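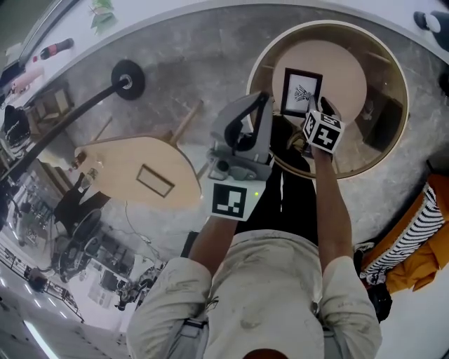

Figure 4. Placing a framed item on a round table with the hand-held gripper (left hand) and marker cube tool (right hand).

4.3 Tracking lost while placing an object

Applies to: Gitard hand-held gripper, Grevudel marker cube, Driltmont recorder version 50 and later.

The recorder works out the position of each tool from its printed markers. If a marker is covered or tilted too far from the camera, the position freezes or jumps. The gripper itself keeps working, so the fault is easy to miss until playback. On playback the tool appears to stop in mid-air and then snap to a new place. A robot trained or driven from that recording may follow the snap at full speed.

CAUTION: Do not send a recording with fault 143 or fault 354 to a robot arm. Delete it or move it to the quarantine folder first.

Fault codes

143 Gripper marker lost. The square marker on the white plate could not be read.
354 Cube marker jump. Two faces of the cube gave positions that do not agree.

What to do when a fault is reported

1. Stop moving. Lower the object onto the nearest flat surface and release it. Do not try to finish the placement.
2. Press Stop on the recorder. Wait for the saved message before you put either tool down.
3. Write the fault code in the session log, along with the time of day and the name of the task.
4. Check the gripper marker. Wipe the plate with a dry cloth. Replace the marker if a corner has lifted or the print is scratched.
5. Turn the cube slowly and look at every face. If a face is loose or bubbled, replace the whole cube. Single faces cannot be swapped without recalibrating.
6. Try to wobble the cube on its stick by hand. Tighten the collar if there is any play.
7. Run Tools > Check Markers. Hold both tools in front of you for the length of the countdown, then bring them together as you would to place an object.
8. If the check passes, start a new recording from the beginning of the task. Do not resume the old one.

Note: The green indicator light on the gripper shows power only. It stays on during fault 143 and does not mean the marker is being read.

Note: Glossy items such as framed pictures can throw glare across a marker when a ceiling light is overhead. If the fault returns at the same point each time, turn the table or stand on its other side before you change any parts.

Keeping the floor clear

You will be looking down at your hands for most of a placement. Before recording, move cables, stools and lamp bases out of the area where you will step, and ask other people to stay back from the table. If you catch a foot or lose your balance, let go of the object and step away.

If the fault keeps coming back

Repeat steps 4 to 7 once. If either code appears again, tag both tools out of service and send them in together with the session log to Manríquez Service. Tools are calibrated as a pair and cannot be tested separately.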